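Chapter 4
Two Arms and a Soft Container

4.1 Why a bag is harder than a box

In Chapter 3 the robot placed objects into containers that kept their shape. The planner could measure the opening one time and trust this number until the end of the task. A laptop sleeve or a zippered case does not give us this comfort. The opening closes under its own weight, the lining folds, and when one arm touches the fabric the target of the other arm moves.

In this chapter we study the packing method that Boglárka Veres and Rekha Kotian developed in the Olivura project. Their main idea is simple to say - the robot should not plan for the bag, it should plan for the opening. The opening is estimated again before each insertion, from one head camera and two wrist cameras. The head camera gives the general layout, such as which items stand in the row at the far edge of the table and how the sleeve is turned between the two grippers. 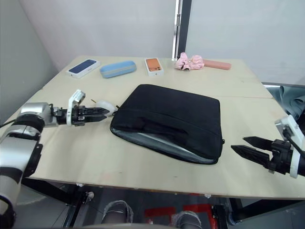

4.2 Three views, one estimate

Let us call the head view H and the wrist views L and R. View H sees the whole work area, but it sees the inside of a soft container badly. The wrist views have the opposite problem. When the gripper is inside the case, its camera shows the lining, the zipper and the stitched edge in great detail, and almost nothing of the table.
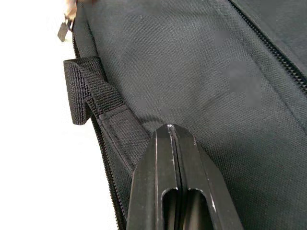 Figure 4.2. Wrist view with the closed gripper fingers inside a black fabric case. Zippers are visible on both sides of the lining.

Veres and Kotian use the zipper as a landmark. Its teeth make a regular line that is easy to follow, also where black fabric lies on black fabric. From this line the method, named Skudby by its authors, fits a closed curve and takes it as the rim of the opening. If the curve cannot be closed, the arm moves back and looks again. The reader should note that no depth value from the lining is used, as dark nylon returns very few reliable points.

4.3 Dividing the work between the arms

The second question is which arm does what. In Skudby the roles are not fixed. One arm may stay near the rim while the other one brings the object, and the roles can change with the next object. 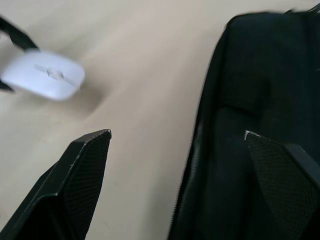

A role change is allowed only when both grippers are outside the rim curve. This rule costs time, but it removed most of the collisions between the arms in early tests. The full evaluation had 291 trials, and in 15 of them the rim curve could not be closed after three looks. We return to these failures in Section 4.6. First we need a proper definition of the rim curve, and for this we begin with the flat case, where the container lies on the table and only its upper layer can move.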